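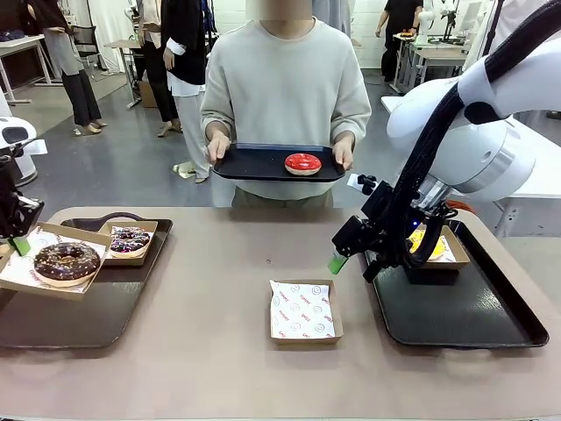
The doughnut budget for the Stesstead open house came in at 423 dollars last August, and I would like to spend less of it on doughnuts that arrive glued to each other. Whoever packs at Skillow believes in the stack. Put two chocolate ones with sprinkles in the same small box, one on top of the other, and the upper one leaves with the lower one's hat. The red glazed one on the black tray has all that room to itself and gets my vote. Singles in the bigger boxes, please, with the white paper folded up at the corners, and the stacking kept for plain ones, if we order any.

On Mar 6, 2022, the list member from Holanda Street wrote:
> I still say we order 200 and put them out on trays, no boxes at all.
> Boxes are 60 cents each and people just leave them on the windowsills.
> Also can we please have fewer sprinkles. I was finding them in the
> carpet well after the open house.

I have no defense for the carpet. But a glazed doughnut with no box gets carried off in a bare hand, and the hand then goes on the banister. I'd take windowsills.

Could we try 2 trays without boxes by the door and box the rest? Heson can do the small brown ones if we tell them soon. I'll hold the order until I hear from a few more of you, and yes, yellow glaze counts as a separate flavor.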